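**Report of a visit to the Gamage textile reuse centre, Balville**

Prepared for the Plivley District Waste and Resources Forum
Feb 26, 2023

Members present: Valdemar Bjarnason (leading), Habibur Khan, Aidan Brophy
Received by: Gayan Liyanage, site manager, and Kasun Khondokar, head of sorting

## Purpose of the visit

The Forum agreed in its last work plan to look at how neighbouring districts deal with used clothing, bedding and other household textiles. Plivley at present has no separate collection. Residents may use the banks at the two supermarket car parks or take items to a charity shop, and whatever is left goes into general waste. Members asked for a visit to a working site before any paper on the subject is written.

Gamage runs the centre at Balville under an agreement with the council there. It takes textiles from kerbside bags, from banks and from charity shops which have more stock than they can sell. We were invited to the yearly open day and were given a further hour with the managers once the public tours had ended.

## Arrival and general impression

The centre stands on the Korkoddale road, at the far end of the industrial estate. Signs from the main road were poor, and two of our party drove past the entrance. Parking was on the grass verge opposite, which was soft after rain. We mention this only in case Plivley should ever hold an open day of its own.

Visitors signed in at a table inside the loading bay and were put into groups. Each group was given a guide from the sorting staff. Ours had worked on the lines for 11 years and answered questions very fully, including several that were more properly for the management. High-visibility waistcoats were lent to all visitors. Children were admitted to the shop and the repair room but were kept out of the baling area.

The building was formerly a carpet warehouse. It is well lit but cold, and the staff wear outdoor coats for much of the winter. Mr Liyanage told us that heating so large a space had been priced and ruled out, and that smaller heated booths around the sorting stations are being considered instead.

## Intake and weighing

Bags arrive in cages and are weighed before they are opened. The centre records the weight and the source, so that a poor load can be traced to a particular bank or round. Mr Khondokar said that this record is the most useful thing they keep. A bank that is used for dumping household rubbish shows up within a fortnight and can be moved or taken away.

The site handles 38 tonnes in an ordinary week. January is heavier and August lighter. Wet textiles are the main cause of loss at this stage. A single damp bag left in a cage will spoil those around it, and the centre has no means of drying them. Any cage found to be damp is opened at once and the contents are separated on a concrete apron beside the bay.

Mr Khan asked whether residents had been told to tie their bags. They had, by leaflet, and then by a second leaflet with larger print. The second had more effect. Kerbside rounds do not go out in heavy rain, an arrangement that caused complaints in its first year and has since been accepted.

## Sorting

Sorting is done by hand in two stages. At the first, staff pull out shoes, bedding, bags and anything that is not a textile. At the second, clothing is divided by type and by condition. The grades in use are resale, repair, export, wiping cloth and fibre. A trained sorter makes the choice in a few seconds and is expected to check cuffs, collar, underarm, hem and fastenings in that time.

New staff spend their first weeks beside an experienced colleague and work only on one type of garment. Knitwear is thought the easiest to learn and children's clothing the hardest, as small stains matter more to buyers. The managers were frank that it is difficult to keep people in the work. Wages are close to those of the parcel depot on the same estate, where the building is warmer.

We were shown the list of items removed from bags as unsuitable. It included duvets, pillows, wet towels, electrical cables, kitchen pans and books. Duvets are a particular difficulty. They are bulky, there is no buyer for them, and residents give them in good faith. The council at Balville now asks people to take them to the household waste site, where an animal shelter collects those in fair condition.

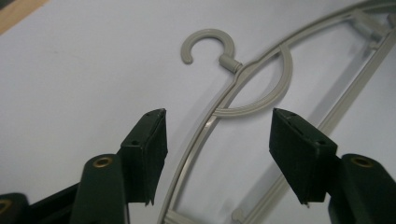 The shop occupies the front of the building and is open six days a week. Stock for it is drawn from the resale grade only, and no garment stays on the rails for more than four weeks. Unsold items go back to be graded again, most often for export. Prices are set by type and not by label, apart from a single rail of better coats and suits near the till. Mr Brophy thought the coat prices rather high. Mr Bjarnason bought one.

Takings from the shop pay for the repair room and its two part-time staff. They do not cover the cost of sorting. Gamage was clear on this point and asked that we should not leave with the idea that a shop of this kind could carry a whole service.

## The repair room

This was the busiest part of the open day. There are four sewing machines, a steam press and a long cutting table. Most of the work is simple: buttons, zips, hems and split seams. The staff do not attempt lining repairs or leather. A short demonstration of sleeve darning was given every half hour, and a queue formed for it.

Residents may bring their own garments on one afternoon each week and be shown how to mend them. There is no charge, though a tin stands on the table. We were told that the sessions had begun with an older group and that students from the college now make up much of the attendance. Places are booked by telephone, and the list for February was full before the month began.

Mr Khan raised the question of insurance where members of the public are using machines. The centre holds cover for supervised use only, and no visitor may use the press. A copy of the guidance given to staff was promised to us and has been received.

## Baling and onward sale

Textiles not kept for the shop are pressed into bales and stored by grade. A bale of wiping cloth is sold to garages and print works in the region. Fibre grade goes to a firm which pulls it for use in mattress filling and felt. Export grade is sold through a broker, and it was on this subject that our members had the most questions.

Mr Liyanage accepted that the centre cannot follow each bale to its last destination. It asks the broker for the name of the receiving firm and has refused sales where none was given. It does not send fibre grade abroad under the name of clothing, which he described as a common fault in the trade. He also said that export prices had fallen and that a council should not build a budget upon them. We found him careful in his answers and were glad of it.

The baling area was not working during the public tours. It was started for us afterwards. The press is loud, and ear protection is worn by all staff within the marked line.

## Costs and agreement with the council

The council at Balville owns the banks and pays for the kerbside round. Gamage pays rent on the building at a reduced rate and bears the cost of sorting. Income above an agreed level is shared. In the past year there was none to share. Both parties review the terms every second year, and a break clause may be used by either.

Leaflets and bags were delivered to 4,000 households at the start of the scheme, and the round was widened once the first district had settled. Mr Liyanage advised strongly against beginning with a whole town. The early months brought many complaints about missed streets and torn bags, and these were only manageable as the area was small.

The bags themselves have been changed twice. The first were too thin. The second were strong but were kept by residents for other uses - garden waste, chiefly - and did not return. The present bag is printed on both sides and has been satisfactory.

## Points for the Forum

Members of the party do not all hold the same view. Mr Brophy would prefer to improve the existing banks in Plivley before any round is thought of, and notes that the supermarket sites are emptied too seldom. Mr Khan favours a small trial round and would like it to include one area of flats, where residents have little room to store a bag between collections. Mr Bjarnason considers that either course depends upon having somewhere to send the material, and that Balville should be asked formally whether it could take ours.

On that last matter, Mr Khondokar indicated that the centre could accept up to 100 further cages a month if they were dry and weighed on departure. He could not speak for the council, and a letter would be needed. The distance from Plivley is modest, though the Korkoddale road is often closed by flooding in winter and the other route adds considerably to the journey.

The party suggests that the following be placed before the next meeting:

- a letter to the council at Balville about the use of the centre by Plivley
- a record of how often the existing banks are emptied and in what state
- the cost of printed bags for a small trial area
- whether the hall at Plivley could hold a mending afternoon once a month

The mending afternoon could be arranged without waiting for the rest. The staff at Balville have offered to attend the first one and to bring two machines, provided that tables and a suitable number of sockets are supplied.

## Thanks

The party wishes to record its thanks to Mr Liyanage, Mr Khondokar and the staff of the centre, who gave up a good part of their afternoon after a long public day. A letter has been sent. The sorting guide, the insurance guidance and a specimen bag are held by Mr Khan and may be borrowed by any member on request.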